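How to Face and Restock a Snack Shelf

June
By Meenakshi Kushwaha

Packaged snacks are the hardest section in a small supermarket to keep straight. Pouches slump, they slide behind each other, and shoppers put them back wherever there is a gap. Cans and boxes stay where you leave them. A bag of sev does not.

This page covers the routine I use for a namkeen section: sev, gathiya, mixes and chips. It works for a single bay or a whole aisle. Allow two passes, one to straighten and one to fill. Doing both at once is slower, and you end up bringing out stock you have no room for.

What you need

A dry cloth, a marker, a stack of blank price tags, an empty carton for damaged or expired packets, and a cart or crate with the new stock. Keep the cart to one side so people can still get by.

Start with the dates

Begin at the top left and work across. Pick up each front packet and find the date stamp, usually on the back or along the seal. Anything expired goes straight into the carton. Anything close to its date goes to the front of its row. If your store marks down short-dated packets, put those in a separate crate and deal with them at the end.

Fried snacks go stale faster in a warm store, so check the front row more often in summer. Squeeze each pouch gently. If it feels flat next to its neighbors, the seal may have gone. Take it off the shelf even if the date is fine.

Group by brand, then by flavor

Most shoppers look for the brand color first and the flavor second. Keep all of one maker's packets next to each other, and within that block give each flavor its own run. Do not alternate flavors to make a pattern. It looks good for an hour, and then nobody can tell what goes where.

Watch out for pouches that share a design. A sour-sweet mix and a plain sev from the same maker can have the same logo in the same spot, with only the background color and the small lettering to tell them apart. Read the flavor name before you set the bag down.

Handle pouches with two hands

Put one hand under the bottom of the bag and the other near the top on the side. Lifting by the top seal alone can start a tear, and grabbing the middle crushes what is inside. Thin sev breaks very easily, and broken sev collects as dust at the bottom of the bag where customers can see it.

Stand-up pouches have a fold at the base. Open the fold with your thumbs before you place the bag, then tap it once on the shelf so the contents settle. Pillow packs have no base and need something to lean on. Set them closely against each other, or use a divider.

Pull everything forward

Once the dates are done, bring each row up to the front edge. Every front packet should face straight out with the name readable. Leave a finger's width between the top of the tallest bag and the shelf above, so a customer can get one out without dragging the next one along.

If a row is short, do not spread it sideways to cover the hole. Keep it in its own space and note the gap on your fill list. A hole you can see gets filled. One that has been covered over stays off the order.

Fill from the back

New stock goes behind old stock. Take the front packets out, slide the new ones in, and put the old ones back in front. It takes longer on deep shelves, but it is the only way the older bags get sold first.

Stop when the row is comfortably full. Overpacked rows push the front bags over the edge, and the extra ones get crushed. Put leftovers back in their carton, write the flavor on the side in marker, and return it to the stockroom.

Check the price tags last

Each tag belongs on the shelf edge next to the product it prices. Tags drift when packets are moved, so read each one against the packets near it. With handwritten tags, make sure the MRP and the store price are in the right boxes and the figures can be read from a step back. Replace any tag that has been corrected more than once — a fresh one takes a few seconds.

Balaji Wafers pouches on the middle shelf, held top and bottom:

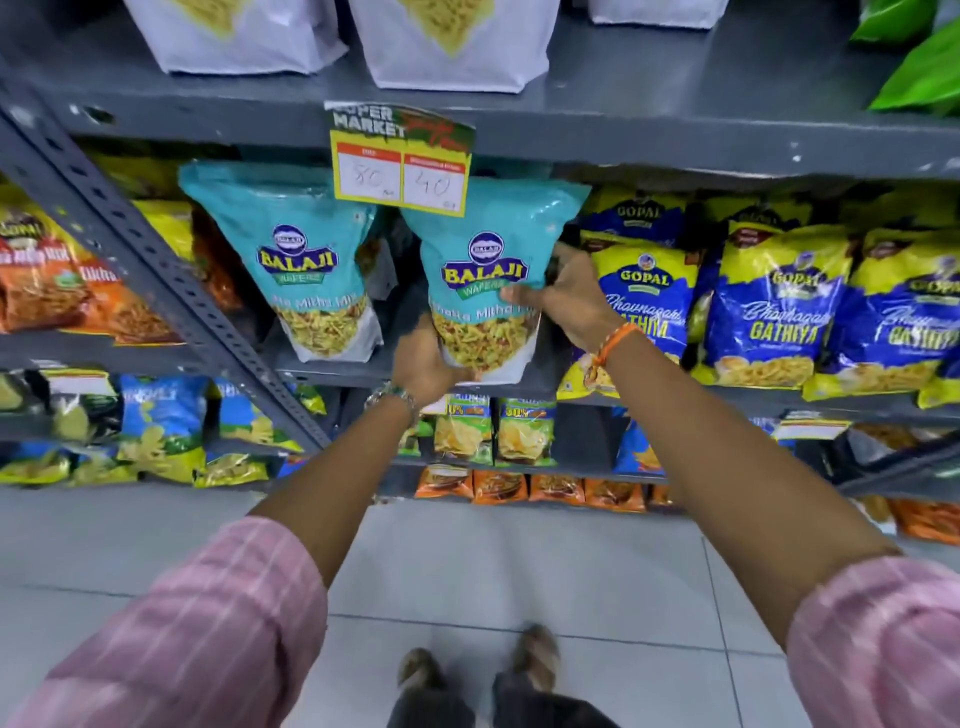
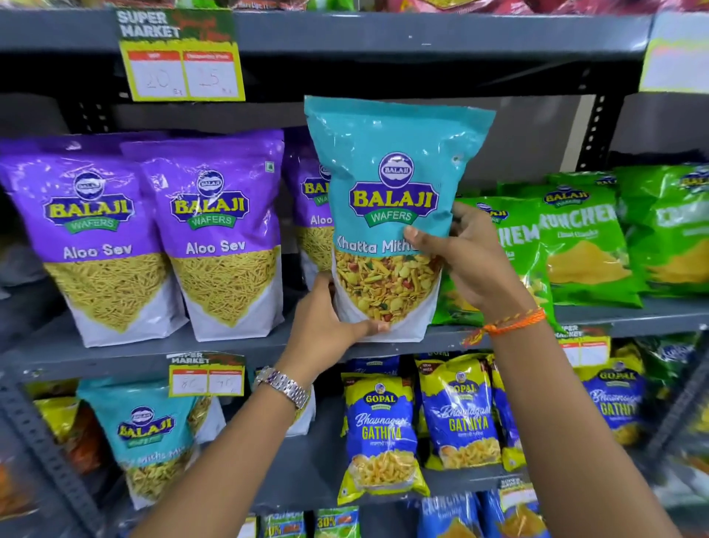 Words: Meenakshi Kushwaha

How often to do it

A quick face-up twice a day is enough for most stores, once before opening and once in the late afternoon before the evening rush. The full routine with dates and tags can be done weekly. Before a festival, do it more often and keep a crate of the fast sellers close by.

Wipe the shelf whenever a row is empty. Oil from a leaking bag leaves a film that picks up dust, and it will mark the next packet you put there. A dry cloth handles crumbs. For oil, use a little dish soap on a damp cloth and let the metal dry before restocking.

100 shares | 12 comments

Contact us | © Uslow Store Guides | Back to top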